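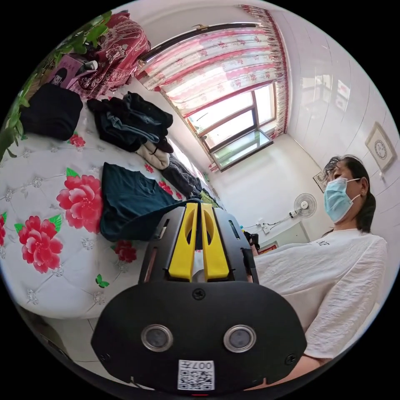 Clothes on a flowery bedspread, with daylight coming in at the window.

Why do we fold our clothes?

Have you ever been told to put your clothes away and thought, "But why? I'm only going to wear them again!" It's a very fair question, and people have been asking it for as long as there have been beds to drop clothes on. So let's have a proper look at it, and at the beds too, because a bed turns out to be a rather good place to start.

A bed is the biggest flat, soft thing in most homes. On a table, a jumper's sleeves flop over the sides, but on a bed you can spread the whole thing out like a starfish. Look at the dark teal shirt on the bedspread with the big red flowers. It is lying flat, and flat is just how you want a shirt before you fold it. Further up the bed there is a heap of dark denim and black clothing. Can you tell where one thing stops and the next begins? It's tricky! Dark clothes in a heap love to hide inside each other.

What makes a crease?

Cloth is made of threads, and threads are made of even tinier hairs called fibres. When you squash cloth into a ball, the fibres bend every which way. Leave them squashed for long enough, with a heavy pair of jeans on top, and they get rather used to being bent. Those are creases. Folding bends the cloth as well, of course, but only in a few neat lines, and the rest stays smooth.

Some cloth hardly minds. Wool is springy and often straightens itself out if you hang it up overnight. Cotton is much fussier, and linen is the fussiest of the lot - it creases if you so much as sit down in it. And some tops are made crinkly on purpose, so you needn't worry about those at all.

How to fold a T-shirt

Lay it face down and smooth it with your hands, from the middle outwards. Fold one side in towards the middle, sleeve and all, and then do the same with the other side. You should have a long, thin shape, a bit like a scarf. Now bring the bottom up to the neck and fold it once more if your drawer is small. Turn it over and give it a pat (the pat isn't strictly needed, but it is very satisfying).

Trousers are easier. Put one leg on top of the other, then fold them in half, and in half again.

Try it at home

Take 2 T-shirts that are much the same. Fold one carefully and scrunch the other into a ball, then leave them both until 7 o'clock the next morning. Shake them out side by side and see what you find. If you have a jumper and a pair of jeans to spare, try those too, and draw the creases you see on each one.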